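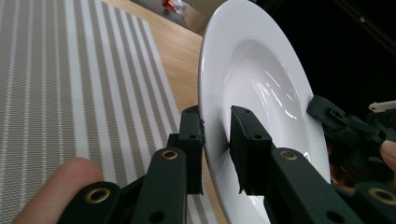
Pelport ware is a type of white glazed tableware made in the town of Pelport and in the nearby valley of Drorarcombe. The name is used for plates, bowls, cups and serving dishes with a plain white glaze and little or no painted decoration. It is sometimes called Drorarcombe white, although potters in Pelport do not accept this name and it does not appear in the local trade register.

Name

The older spelling is Pellport ware, with double l. It can be found on invoices and on the lids of packing boxes until the railway station opened and the town name was made regular. Dealers in used tableware often write both spellings in their lists so that buyers can find the pieces. The word "ware" was added by merchants. In the workshops the products were called only "the white."

History

Pottery was made in the area long before white tableware. The first workshops used the red clay of the river bank and made roof tiles, milk pans and jars for salted butter. White clay was not known in the valley and had to be brought by boat from the coast. For this reason the first white dishes were expensive and were made only on order, mainly for inns and for the larger farms.

The change to regular production is connected with the Pichon family. The Pichon works began as a tile yard on the road to Drirkley and bought a second kiln from a bankrupt neighbor. With 2 kilns it became possible to fire tiles in one and tableware in the other, and the smoke and ash from the tile firing no longer spoiled the glaze. Other yards followed the same method. At the highest point there were 8 workshops making white tableware in Pelport and Drorarcombe, and the Pichon works alone employed 393 people, if one includes the carters and the women who packed the finished goods in straw at home.

The decline was slow. Hotels, which were the best customers, started to buy from bigger factories that could deliver the same plate every year. Several workshops joined together, and others went back to tiles. A flood in May damaged the lower yards in Drorarcombe, and three of them did not open again. The Pichon works continued under the direction of Solène Pichon, who reduced the range of shapes and closed the cup department. Her decision to keep the round kiln, against the advice of the bank, is still discussed in the town, and opinions differ on whether it saved the works or made its debts heavier.

Materials and manufacture

The body of Pelport ware is a mixture of white clay, ground flint and feldspar. The exact proportions were different in each workshop and were normally written down in a recipe book kept by the foreman. The clay is mixed with water, passed through a sieve and left to rest before it is pressed into cakes.

Plates are formed over a plaster mold which turns on a wheel. The mold gives the form of the upper side, and a metal profile held against the clay gives the form of the back and of the foot. Bowls are made in the opposite manner, inside a hollow mold. After drying, the edges are cleaned with a wet sponge. This work is called fettling. It was usually given to beginners, but a badly cleaned edge stays visible after glazing, and many foremen checked it themselves.

The pieces are fired two times. The first firing makes the body hard but leaves it able to take up water. The piece is then dipped in liquid glaze by hand, with a short turning movement, and fired again. In the second firing the pieces must not touch each other, and they stand on small supports with three points. The marks of these points can be felt on the underside of older plates.

Shapes

The catalog of the Pichon works divided plates into flat, half-deep and deep. The deep plate was intended for soup and stews and sold best in country districts, where it was used for the whole meal. The flat plate was sold more to hotels. Serving dishes were oval and came with or without a cover.

Rims were a matter of competition between workshops. The most simple rim was smooth and wide. The Drorarcombe yards preferred a narrow rim with a rolled edge, which does not chip so easily when plates are stacked. Wavy rims were tried for a few years but gave many losses in the kiln and were removed from the catalog.

Marks and identification

Many pieces carry no mark. Where there is one, it is pressed in the clay under the foot and shows a letter for the workshop and a number for the size. The letter P was used both by Pichon and by a smaller yard, which has caused confusion in sale lists. Maëlys Sabatier, in her guide to the pottery of the valley, proposes to separate the two by the foot ring, which on Pichon plates is higher and has a flat base. Her method is accepted for plates. For bowls it is less certain, as both yards bought their molds from the same maker in Drirkley.

Color is not a safe guide. The glaze can be slightly blue, gray or cream depending on the place in the kiln, and pieces from the same dozen may differ.

Collections

The largest public collection is in the Pelport town museum, in the former grain hall. It holds 700 pieces, among them a full dinner service with its packing case, and also molds, profiles and two recipe books. The permanent display was arranged again and reopened on Sep 6, 2021, with a separate room for kiln wasters found during work on the river wall. Drirkley has a smaller display in the public library, mainly tiles.

See also

Drirkley tiles
Pelport railway station
Salt jars of the Drorarcombe valley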